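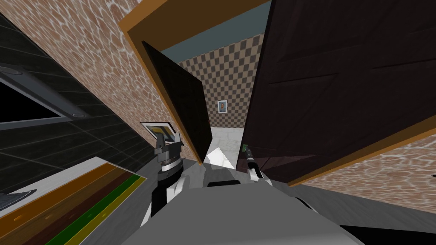
7. Showing the Doorway Run to Visitors

Welcome to the part of the Ouali guide that most people turn to in something of a hurry, usually with a room full of chairs still to put out. By now you'll have Ouali installed and the Hasex control desk talking to it, and you'll have driven the two-armed robot round the practice flat at least once on your own (if you haven't, please do go back to Section 4 and spend a pleasant half hour there first). What follows is the doorway run as we give it at the Botard open day each October, written down so that you can give it yourselves, with your own visitors and in your own way.

The run takes place entirely inside the simulator. The robot stands in a short passage of the Kidadov house, with an open doorway in front of it and another room beyond, and your visitors follow along from the robot's own viewpoint on the big screen. They then come up one at a time and drive. It suits all ages from juniors upwards, and we have had some very determined grandparents.

7.1 Before the doors open

Leave yourself a good hour. You can do the whole of it in less once you know the way, but the first time you'll want a cup of tea in the middle.

1. Switch on the simulation computer and let it settle before you start Ouali. The big screen should be plugged in already at this point, as Ouali chooses its display when it starts and won't notice one that arrives afterwards.

2. Start Ouali and open the house list. Choose Kidadov, then scene 236. The scenes on either side of it look very similar in the list, so do check the number twice. Scene 236 is the one that has the doors standing open when it loads.

3. Start Hasex and wait for the green tick beside the word Linked. If you're asked for a channel, type 754 and press Enter. The channel is kept from one session to the next, and you should only meet the question once.

4. In the View menu, pick Robot Body. You should now be looking down past the robot's arms towards the doorway, with the top of the grey body at the bottom of the picture.

5. Move each arm a very little, left and then right, using the matching hand control. If the left control moves the right arm, stop, open Hand Controls, press Swap, and try again.

6. Press Save Start. Every visitor's turn will begin from this exact position, so take a moment to be happy with it.

Note: The view may well be tilted when you first arrive, sometimes very tilted indeed, with walls and door frames running slantwise across the screen. The viewpoint follows the robot's body and keeps whatever lean it was last given. You can put it straight with Level View in the View menu. Some presenters like to leave a bit of lean in for the first few minutes and then level it with everyone watching, which gets the idea of a viewpoint across far better than any slide we've ever made.

Note: If the floor is there but the walls are plain white, the surfaces haven't finished loading. Give it time. Restarting only puts you at the back of the queue again.

7.2 Welcoming people in

You'll find your own words, of course, and they will be better than ours because they'll sound like you. All the same, here is the order we've settled into after a fair few open days.

1. Say hello and tell people where the loos are.

2. Explain that everything on the screen is a computer model of a house, and that the robot in it is a model as well. Do say so early on. People are much braver with the controls once they know there is no real door to hit, and the braver they are the more fun everyone has.

3. Point out the two arms and waggle each of them. Open and close the left gripper a couple of times so that people can find its two fingers.

4. Ask the room where they think the robot could get through. Let them argue for a bit! Someone will say there's heaps of space and someone else will say there's none, and both of them will want to watch the next part very closely.

5. Drive the run yourself, slowly, talking as you go (see 7.3).

Dalva Xavier, who wrote the first version of these notes, always gave her own drive before anybody else's, and always allowed herself to clip a door on the way. We can't promise it was deliberate. Either way it did a great deal for the nerves of whoever was up next.

7.3 The run itself

1. Press Begin. The word Live comes up on the Hasex desk.

2. Draw both arms in towards the body. New drivers nearly always forget this and set off with both arms stretched out ahead of them, and then can't understand why they've stopped short of the gap.

3. Turn the body until the gap between the doors is in the middle of the view. Small touches are best. If you overshoot, let go of the control completely, wait for the robot to come to rest, and come back the other way.

4. Move forward at Walk speed. Crawl is there as well for those who would like it, and there's no shame at all in Crawl.

5. Keep an eye on both doors as you come up to them, the near-black one on the left and the big dark brown one on the right. Each leans into the space differently, and it's easy to be so taken up with one that you forget the other.

6. Stop once the body is over the threshold. Ask your visitors what they can see on the wall of the next room. There's a small portrait with a light blue border hanging on the checkered wall, and children in particular love to be the first to spot it.

7. Press Finish, and then Return to Start.

Caution: Please don't press Return to Start while a visitor is still holding the hand controls. The robot in the simulator will jump back quite happily, but the hand controls push back against the fingers for a second or so as they find their new place, and it can give people a nasty surprise. Ask for hands off, look to see that hands are off, and then press.

Caution: Watching a big screen move while you yourself are standing still makes some people feel queasy, and a tilted view makes it more likely. Have a chair within reach, level the view if anyone looks at all pale, and let them look away at something solid for a few minutes before carrying on.

7.4 Letting visitors drive

Two people at the desk works nicely, the driver and a friend who reads out what the Hasex panel says. More than that and elbows become a problem.

1. Sit the driver down and set the chair height before they touch anything.

2. Choose Guest in the driver list. Guest keeps the speed down and hides the menus.

3. Let them play with the arms for a minute without going anywhere at all. Resist the urge to help.

4. When they're ready, press Begin and hand over.

5. If they touch a door, the Contact lamp lights and the robot stops. Ask them to ease back a little and the lamp will clear by itself. They can then carry on with their turn.

6. Finish as in 7.3, and give them a round of applause whether or not they got through.

Note: Left-handed visitors may prefer to have the body movement on the other control. You can change it under Hand Controls, Body, Left or Right, and the change lasts until the next Return to Start.

Note: Nazareno Bortolotti, who looks after the desk at our own open days, keeps a paper list of who is next and crosses the names off in pencil. We did try a clever ticket screen one year. We have gone back to the pencil.

7.5 Small troubles and how to get past them

The arms are drifting when nobody is touching the controls. Press Rest on the Hasex desk, leave the controls alone until the bar fills, and press Begin again.

The picture on the big screen lags behind the arms. Close the second view window if one is open, and turn Soft Shadows off in the View menu. The room will look a little flatter but it will keep up.

A gripper seems to be touching something on the wall. It may only look that way from where the viewpoint is sitting. Check the Contact lamp, and if it's dark then there's nothing touching and you can carry on.

The Linked tick has gone grey. Look at the cable behind the desk first (feet find it, sooner or later). If the cable is snug, close Hasex and open it again, leaving Ouali running.

7.6 Packing up

1. Wait until the last visitor has left the desk, then press Finish and Return to Start.

2. Choose Save Session if you'd like to keep the day's drives. They can be played back later from the Sessions list, and schools often ask for them.

3. Close Hasex first and Ouali second.

4. Wipe down the hand controls and put the soft covers back on.

5. Switch off the big screen at the wall.

To load a different room or change the robot's starting place, carry on to Section 8.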